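Sternadard tabletop recordings: README and house rules

What you have downloaded

Two folders, one text file of known problems, and this README, which you are reading first and will stop reading at the license. The folders are "pairs" (two hand-held grippers, one table) and "single" (one gripper, same table). Each recording has its wrist camera video, a jaw width track and a short notes file. The notes file is free text. We tried a form once and people wrote "see notes" in it.

The rules below were written for our own operators at Cluritz. We publish them with the data so you can see what we meant to do, and compare.

Table rules

1. Clear the table before the first recording of a session. Mugs count as objects. So do sleeves, if you leave one lying there with no arm in it.

2. Cables are allowed on the table and must lie flat. Do not loop one over a gripper or under an object you plan to pick up. If a cable moves during a recording, write "cable" in the notes and carry on.

3. Start with the jaws fully open and nothing between them. Hold for 2 seconds. Everyone believes they hold for 2 seconds.

4. Keep both grippers off the table surface until the task begins. Scraped fingers go in the red bin and get logged as scraped, whatever your feelings about them.

5. Do not cross arms. If the task seems to need crossed arms, the objects are on the wrong sides.

6. Hands in view are fine. Faces, badges and phone screens are not. A recording with any of those is deleted the same afternoon.

7. No more than 100 recordings per operator per session. The limit used to be higher, and the last hour of every session looked like people stirring soup.

Light

Overhead panels on, blinds down. Soft shadows on the table are normal and we leave them in. Hard shadows mean the blinds are up. Anything recorded before the May relamp has "old_light" in its notes, except where somebody forgot.

Naming

Operator code, task code, running number. No spaces, no "final", no "final2". The Zalewska scripts skip any file they can't parse, and they do it without a word, so a typo costs you the recording and you hear about it a month later.

Checks before release

Every recording is watched once at double speed by someone other than the operator. We drop it if the jaw track has a gap longer than 900 milliseconds, or if video and jaw track disagree about when the jaws closed. Blur is not grounds for dropping. Hands move.
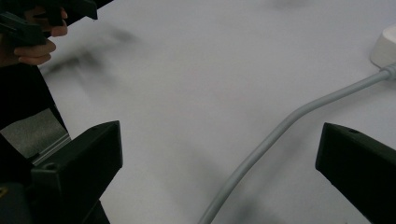
Wrist view, "pairs" folder. Jaws open, second gripper at upper left, cable flat on the table (rule 2).

Known problems

Operator codes 04 and 40 were mixed up for part of the first batch. Treat them as one person, which neither enjoyed hearing.

Jaw width is in millimeters in "pairs" and in raw counts in "single". The conversion table ships with the single folder. We know.

File numbers go up to 3000 but are not continuous. Gaps are deleted recordings and will stay gaps.

License and contact

Free for research and teaching. For anything you plan to sell, write to the Proster desk first. Report errors with the full file name, please; "the one with the cable" describes a good part of the set.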